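Suche Suchbegriff eingeben … Los

Fragen und Antworten zum Gedivow-Tischset

Lesezeit: 5 Minuten

Seit ich vom Gedivow erzählt habe, kommen ständig Mails (danke dafür!), deshalb sammle ich die Antworten jetzt mal an einem Ort.

Was kostet der Spaß?
Ich zahle 109 Euro Miete im Monat, der Arm ist mit drin. Klötze und Brett bringt man selbst mit.

Welche Klötze nimmst du?
Ganz normale bunte aus Holz. Würfel, Zylinder, Sterne, ein Herz ist auch dabei – Hauptsache, die Farben sind kräftig.

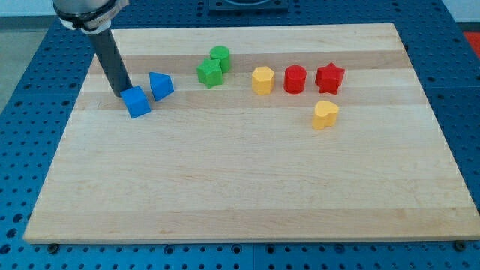
Mudaliar

Kann der Arm auch greifen?
Meiner nicht, ich habe nur den langen, dunkelgrauen Zylinder vorne dran und schiebe damit. Reicht mir völlig! Einen Greifer gibt es als Zubehör bei Turka, den habe ich aber nie ausprobiert.

Muss es ein Lochtisch sein?
Müssen nicht, ich finde ihn aber super praktisch. Ein helles Ahornbrett drauf, vorne links und rechts fixiert, fertig.

Wie lange dauert der Aufbau?
Beim ersten Mal saß ich ewig dran (die Anleitung, na ja …), inzwischen brauche ich ungefähr 100 Minuten mit Kalibrieren.

Und wenn was kaputtgeht?
Dann schickt man das Teil nach Sisitz. Mein Netzteil war nach fünf Tagen wieder da, ohne Diskussion.

Ähnliche Beiträge
Turka-Greifer: lohnt sich das Zubehör?
Gedivow kalibrieren, Schritt für Schritt
Mein Besuch in Sisitz im Oktober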